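Home Visits Gardens Parks About Contact

Drukmont open day, Jan 19, 2026

So I finally made it out to Drukmont! Jade Ross had been telling me to go since March, and when the open day came up I put my name down right away. Parking was $20 (ouch), but that went to the path fund, so fine.

We started in the old pump house, where a man from the Choo nursery talked about root pruning for longer than I'd planned on. I did come away with a little holly, tag number 419, and then had to carry it the whole way. Soup in the Plolgate hall after that. Leek, very peppery, and I went back for more.

The walk was my favorite part. You follow an old asphalt path, pretty rough underfoot, with dry grass to either side and a low curb along the bank on the left. Leaves all over it, which I love. It heads straight for the trees, and I wore the wrong shoes, of course.
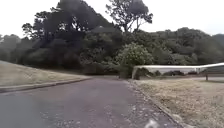

The path toward the trees, Drukmont.

Next time I want to do the Pakasier side, which was closed for drainage work. Bring gloves if you go!

© 2026 All rights reserved | Contact | Back to top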